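Soporte Trakuler — Seguimiento de consulta
Asunto: correa que se afloja en la bolsa azul y dudas sobre cómo guardar las dos
Estado: abierto
Prioridad: normal
Fecha de apertura: domingo, 4 de octubre de 2020

Buenas tardes, y perdonad de antemano que me extienda, que soy de las que prefieren contarlo todo de una vez.

Compré con vosotros las dos bolsas de raquetas en julio, la azul y la negra, y la verdad es que estoy encantada con ellas. El problema lo tengo con la azul. Ajusto la correa a mi medida, me la cuelgo, y antes de llegar a las pistas de Kirnden (66 escalones desde el aparcamiento, que se dice pronto) ya me va dando golpes en la cadera. Con la negra hago el mismo camino y no se mueve nada.

Lo que he probado hasta ahora:

Primero, sacar la correa entera del pasador y volver a meterla con calma, por si venía torcida. Aguantó dos días.

Segundo, llevarla con menos peso, solo una raqueta y la toalla. Se afloja igual, aunque tarda un poco más.

Tercero, dar un nudo en el sobrante. Funciona, pero queda feo y luego no hay quien lo deshaga — y además no me parece arreglo para una bolsa casi nueva.

La otra duda es del guardado. Las dejo tumbadas, una encima de otra, y me preocupa que el ribete blanco coja mala forma con los meses o que se marquen las letras. Son estas:
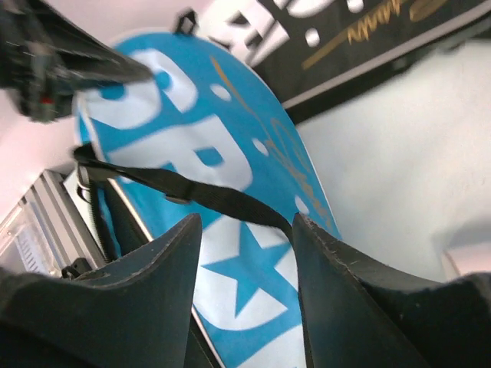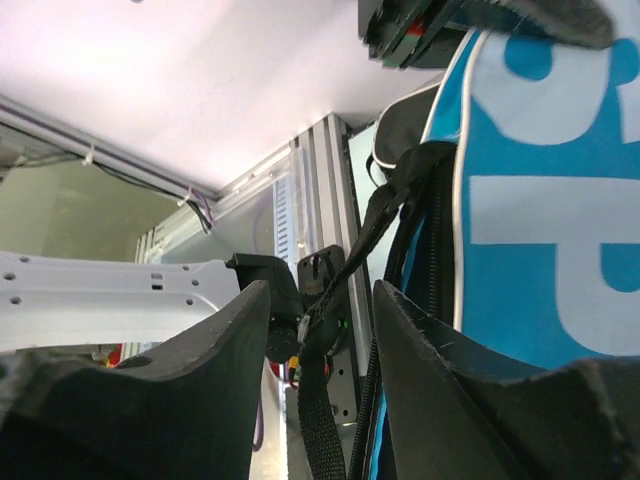
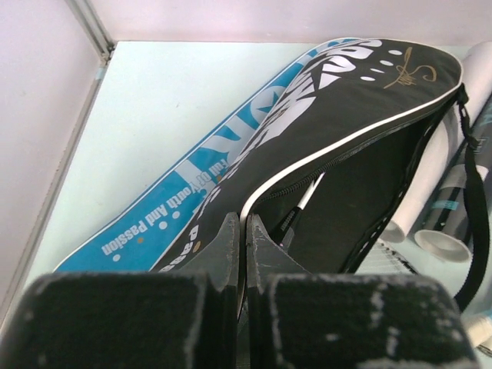 Nuria Hadgu: Hola, y muchísimas gracias por explicarlo con tanto detalle, así da gusto. Por lo que cuentas, apostaría por el pasador. Si la cinta entra por la ranura equivocada, cede poquito a poco con cada paso y una no se da cuenta hasta que la lleva por la rodilla. Prueba a pasarla otra vez de modo que el extremo libre quede por debajo del tramo que carga, tira con fuerza y haz el camino de siempre. Si vuelve a ceder, te mandamos un pasador de repuesto sin coste. En cuanto al guardado, tumbadas están bien, siempre que la de abajo no vaya vacía del todo; mete una toalla dentro y cámbialas de sitio de vez en cuando.

Respuesta de la clienta: Pues mira, creo que la tenía pasada justo al revés. La he vuelto a montar como dices y mañana subo con las raquetas dentro. Lo de la toalla ya está hecho. Dejad esto abierto hasta que os escriba, por favor, y un abrazo.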